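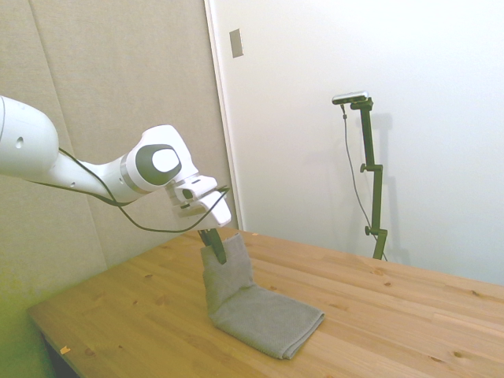 Rulircombe, le 22 mars 2023

Un mois que la pince Pereyra est montée sur notre bras, et je n'ai toujours pas envie de la rendre ! On l'a reçue en février, dans un carton beaucoup trop grand, avec une notice en deux langues dont aucune n'est très bien écrite. J'avais promis un retour à ceux qui m'ont écrit après l'essai de la Trurnarden, le voici, un peu en vrac.

Je travaille presque uniquement sur du textile. Serviettes, torchons, parfois un tee-shirt quand je me sens courageux. Ceux qui ont essayé savent que le pliage n'est pas le plus dur : tout se joue à la prise. Il faut attraper une épaisseur, ou deux, ou le paquet entier, et savoir lequel des trois on vient de faire. Avec la Trurnarden (580 euros d'occasion, une bonne machine par ailleurs), je passais mon temps à écraser le tissu contre la table en espérant qu'un pli veuille bien remonter entre les doigts.

La Pereyra pince franchement. Les doigts noirs sont assez fins pour descendre sur une serviette déjà pliée et en relever un bout sans étaler tout le reste. Sur la serviette grise qui me sert de cobaye, une maille un peu gaufrée, c'est un plaisir. Sur un torchon lisse et très repassé, c'est moins brillant, j'y reviens.

Côté mesures, j'ai lancé 414 prises en laissant tourner le même programme, serviette pliée à plat, approche en biais, levée à la verticale. La pince a lâché le tissu 18 fois. Je trouve ça formidable pour un outil de ce prix, d'autant que la majorité des ratés viennent de ma première journée, quand je n'avais pas encore compris le réglage de la force (il faut le baisser, beaucoup plus que ce que conseille la notice). Je n'ai pas refait la série complète depuis, donc prenez le chiffre pour ce qu'il est.

Le montage : la bride s'est posée sans adaptateur, quatre vis, une demi-heure en comptant la recherche de la bonne clé. Le câble, lui, court à l'extérieur du bras. Je lui laisse une belle boucle sous le poignet, sinon il tire dès que la dernière articulation tourne. C'est ma vraie critique. Un passage interne ou au moins deux clips fournis dans la boîte, ce ne serait pas du luxe.

Pour la vision, j'ai gardé ma petite caméra Undia sur son pied, au fond de la table. Elle voit bien la partie relevée du tissu et je m'en sers pour vérifier l'angle du pli. Le gris sur le bois clair ressort très bien, même le soir. Par contre le boîtier de la pince masque facilement les doigts, et selon l'orientation du poignet on perd le point de contact au moment où on en aurait le plus besoin. J'ai fini par tourner le poignet d'un quart de tour avant chaque levée, on perd environ 2 secondes par cycle et je vis très bien avec.

Les tissus fins et lisses, donc. Là, il faut des embouts plus adhérents. J'ai collé un peu de silicone sur les doigts pour voir, c'est mieux, mais ça s'use vite et il faut recommencer. Pereyra annonce des embouts souples pour plus tard, sans prix ni date.

Le logiciel est sobre, j'aime beaucoup. Ouverture, force, vitesse, un retour de position lisible, et ça répond tout de suite. Un seul plantage en un mois, et c'était en débranchant le câble à chaud, je l'avais un peu cherché.

Si vous manipulez surtout des pièces rigides, gardez ce que vous avez, la Trurnarden serre plus fort et s'ouvre plus large. Pour du linge, je prends la Pereyra sans hésiter. Prochain essai avec du tissu éponge plus épais, et un drap-housse si je trouve une table assez grande.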